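Moving an NFT to a New Wallet Without Losing It

Category: Guides > Collectibles > Wallets

This guide covers moving a single collectible from one self-held wallet to another on the same network. Screens are from Karivitz, but other wallets use the same fields under similar names. Moving tokens between networks needs a bridge and is not covered.

What you need

- The recovery phrase for both wallets, written on paper
- A small balance of the network's own coin in the sending wallet, for the fee
- The contract address and token ID of the collectible

Step 1. Confirm the token type

Open the token in a block explorer and find the contract page. A token marked ERC-721 is a one-of-one entry and moves whole. A token marked ERC-1155 can exist in several copies, and the send form will ask for a quantity. Enter 1 unless you intend to move more.

Step 2. Cancel open listings

A listing is a signed permission to sell. On some markets it becomes active again if the token later returns to the same wallet. Open the market where you listed the item and cancel there. Hiding the item in your profile does not cancel anything.

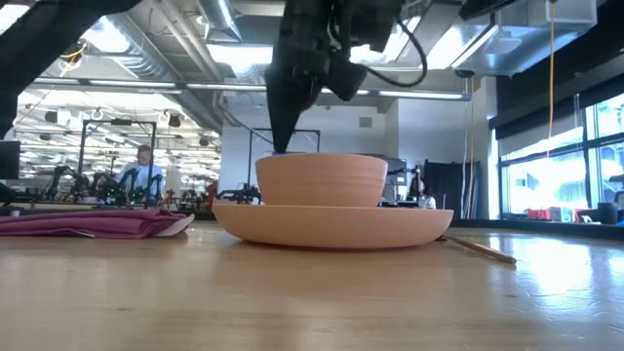
Step 3. Send a test amount

Copy the receiving address from the new wallet and paste it into the send form. Compare all 40 characters after the 0x, including the middle ones. Scam addresses are often built to match yours at both ends. Send a very small amount of coin first and wait until it shows in the new wallet.

Step 4. Transfer the collectible

Select the token, choose Send, and paste the same address again. Do not pick it from the recent activity list. Check the fee, then approve. Leave the old wallet installed until the explorer shows the new owner.

Step 5. Display the token

If the new wallet shows nothing, the transfer may still be complete. Choose Import and enter the contract address and token ID. Artwork can load later than the ownership record.

Comments

Ermira Kovačević: Step 2 applies to Agbeko too. I had 3 old listings there that I had forgotten.

Jallville1999: Does this work for a hardware wallet?

Jasmina Radonjić: Yes, same steps. You approve on the device and the full address shows over 2 screens, so scroll.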